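Home Forums Home & Garden Laundry & Linens New Posts Log In

Linen napkins: iron or don't bother?
Replies 9 Views 2,241

plumrow
6/24/25
I have a set of dark linen napkins from Midari and I'm tired of ironing them. We use cloth at dinner every night, so that's a full load of napkins every week. I iron them damp, they look good in the drawer, and then they get unfolded and wiped on somebody's chin. Does anyone here skip it? I don't want them to look like they came out of a gym bag.

tallow_and_twine
I quit ironing mine two years ago. Take them out of the washer while they're still pretty wet, snap each one hard, and lay it flat on a towel. Smooth the hems with your hand. They dry with a soft look but no hard creases. The dryer is what sets the wrinkles.

backporch60
Disagree on the dryer. Low heat for 6 minutes and then hang them. If you air dry linen from soaking wet it comes out like cardboard, at least with our water. We're in Stiresdale and the water is very hard.

tallow_and_twine
Hard water would do that. Ours is soft. Try a little white vinegar in the rinse.

backporch60
Tried it for most of a year. It helped the towels some and did nothing for the linen.

quietcup
I think it depends on the weight of the cloth more than the water. My Wavau napkins are heavy and drape fine with no pressing. The thin ones my aunt gave me look terrible unless they're ironed, and they look terrible again an hour later. If yours are thin I would keep ironing or replace them.

Also, what temperature are you washing at? I had 103 degrees written on a card inside my laundry cabinet, which is what the seller told me, and I followed it for a long time. Then I switched to cold and saw no difference except less fading. Dark colors in particular do better cold. Turn them if they have a right side and a wrong side, and don't stuff the machine.
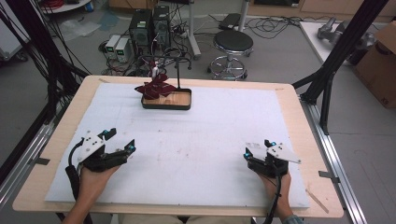

The other thing is storage. I stopped folding mine into squares. I roll them and stand them up in a drawer, and there's no line down the middle when you open one. It takes up more room, so it won't work for everybody.

plumrow
Mine are medium weight, I'd say. I wash at 60 Celsius because the machine is a European one and that's the setting we use for kitchen things. Maybe that's too hot for these.

marlpit
60 C is much too hot for dark linen every week. That's for white cotton and dish rags. You'll lose the color by next July. I would go to 30 and pretreat the grease spots with dish soap.

backporch60
I wash everything that touches food hot and I'm not going to change. I would rather have faded napkins than ones that smell like old butter.

marlpit
If they smell like butter after a cold wash, the detergent is the problem. Use one with enzymes and let them soak for an hour first.

oldgatehinge
I iron every napkin I own and I like doing it. I put the radio on and it's done in half an hour. Nothing wrong with skipping it, but a pressed napkin with a clean edge looks better on a table and I don't think rolling or snapping gets you the same thing. I use a Carrilho dry iron and a spray bottle. Steam irons leak on me sooner or later.

plumrow
Thanks, all. I'm going to drop the temperature and try the wet snap method on half of them and iron the other half. I can put up with soft wrinkles. It's the sharp ones across the corner that bother me.

quietcup
The corner ones usually come from the hem shrinking more than the middle. Pull the hem straight while it's wet, both directions, before you lay it down.

14 people found this thread helpful Share 3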